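Robot club: how a robot learns to lay a table

Last updated 5 Feb 2019

At Clindthorpe the robot club meets after school in the computer room. There are 27 children in it, from Years 5 and 6. Since December they have been working on a project called Trulik. The job is to teach a robot arm to help at a meal table. This page explains how it works.

What is a robot arm?

A robot arm is a machine that moves a bit like your own arm. It has joints, which are the places where it bends. Each joint has a motor inside. A computer tells each motor how far to turn and how fast.

At the end of the arm there is a tool. Some arms have a simple claw with two sides that pinch together. Others have a hand with fingers. A hand can hold more kinds of things, but it is harder to control - every finger has to be told what to do.

Why practise on a computer first?

Real robot arms cost a lot of money, and they can break things. So the club starts with a simulation. A simulation is a pretend world inside a computer, a bit like a video game. It has its own floor, its own table and its own rules about how things fall and roll.

If the arm in the simulation knocks over a cup, you press a key and the cup goes back. You can try the same move again and again. In one week the club's computers ran 2,000 tries at a single move, and there was nothing to sweep up.

The program the club uses is called Ero. You write short instructions in it, such as "open hand" or "move left", and Ero plays them out on the screen.

What does the robot have to do?

The club works in teams of 3. Each team picks one thing on the table and writes the steps for picking it up. It sounds easy until you try to write it down. Think about picking up a pencil. First you look for it. Then you move your hand near it, open your fingers, lower your hand, close your fingers and lift. A robot needs all of those steps, in the right order. If you leave one out, it will not guess.

The longest set of instructions so far has 36 steps. Most of them are very small movements.

Different shapes, different grips

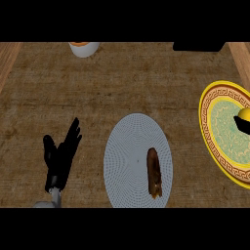
Choosing a grip is the part that takes the teams longest. A grip is the way the fingers close around something. When the black hand is held up with its fingers spread, it is open, and the team has to decide how it should close. The long brown piece of food on the grey placemat needs fingers along both sides. A small round fruit, like the yellow one on the patterned plate, can roll away if it is pushed from one side only. The white cup has to stay upright too.

What happens next?

In the summer term the club will visit Sowerby, where there is a real arm to try. The teams will take their best instructions with them. Some will need changing - a real table can be slippery, and real motors are not always exact.

Try it at home

Ask someone to be the robot. Put a plastic cup on the table and tell them how to pick it up, using only words. They must do exactly what you say and nothing else. Write down each instruction as you give it, then swap places.

Words to remember

Joint: a place where the arm bends.
Motor: the part that makes a joint move.
Simulation: a pretend world inside a computer.
Grip: the way a hand holds something.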